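**Astville, 30 August 2018.** Household batteries can now be dropped off at the Kultwood branch library during all opening hours, the town's waste office said. Until now residents had to take them to the Belar Road depot, which is open to the public only 3 mornings a week.

The collection point is a gray bin with a slot in the lid, just inside the main entrance. It takes the ordinary small cells used in remote controls, clocks, flashlights and toys, both single-use and rechargeable. Car batteries, power tool packs and anything swollen or leaking still have to go to the depot, where staff will accept them at the counter.

The office ran a trial at the library last winter, starting in December. The bin had to be emptied more often than planned, and by the end of the trial it had brought in 134 pounds of batteries. The depot collected 46 pounds over the same period.

Residents are asked to check drawers and tabletops for single batteries as well as full packs. Loose cells often end up in the kitchen trash when people can't remember if they are used up.

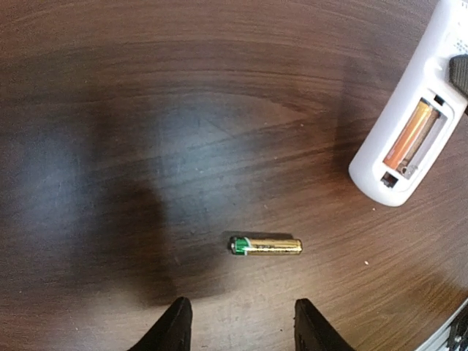 *A small battery with a gold-colored wrapper and a green band at one end, lying on a wooden tabletop.*

Before bringing batteries in, people should put a strip of clear tape over the ends of any lithium or 9-volt cell. Button cells should be taped on both sides. Ordinary alkaline batteries don't need tape but should be carried in a paper bag or small box, without keys or coins in with them. Plastic bags will not be accepted in the bin.

Hsieh Hardware on Main Street will hand out free cardboard battery boxes while supplies last. The store has 400 of them, with the list of accepted types printed on the side. The boxes fold flat, and a full one can be emptied into the library bin and taken home again.

The bin is for households only. Businesses, schools and landlords clearing out smoke alarms should call the waste office to arrange a pickup. There is no charge for the first pickup of the year.

The Belar Road depot will keep its current hours through the winter.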